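Chapter 10
Care, Wear and the Household Textile

Reading time: 2 minutes

Most of a fabric's life is spent out of the factory. A knit top may be made in 14 days and then worn, washed and put away for years, and what happens in those years decides how long it lasts. Earlier chapters dealt with fiber, yarn and construction. In this chapter we turn to use.

Textile wear has two main sources. Mechanical wear comes from rubbing, pulling and bending. Chemical wear comes from detergent, sweat, sunlight and bleach. The two work together: a fiber weakened by light will break sooner under friction. Upholstery fabrics are built for heavy rubbing and are usually woven tightly, while clothing has to bend with the body and gives up some strength to do so.

Color matters as well. Red dyes on cotton can bleed in the first washes, and white trim sewn next to them shows every trace. Manufacturers test for this before a garment is sold, but home laundering varies more than any test. 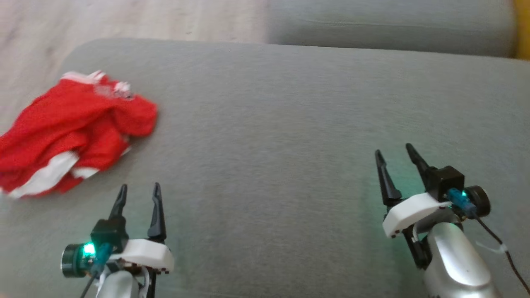 Gunnel Blomqvist objects that textbooks put too much weight on the wash. In her notes on the Lorkeck household survey she argues that clothes are damaged as much between washes, when they are left in piles and creases have time to set, and that students should be taught folding before they are taught detergents. The survey followed 862 garments, and we return to its results in Section 2.

Her point is a fair one, although it applies more to some fibers than to others. Linen and cotton crease easily because their molecules shift and bond again in a new position. Wool recovers well when hung in moist air. Polyester resists creasing at room temperature but holds a fold made under heat.

Before reading on, check the care labels on a few of your own clothes and write down the fiber content of each. You will need the list for the first exercise.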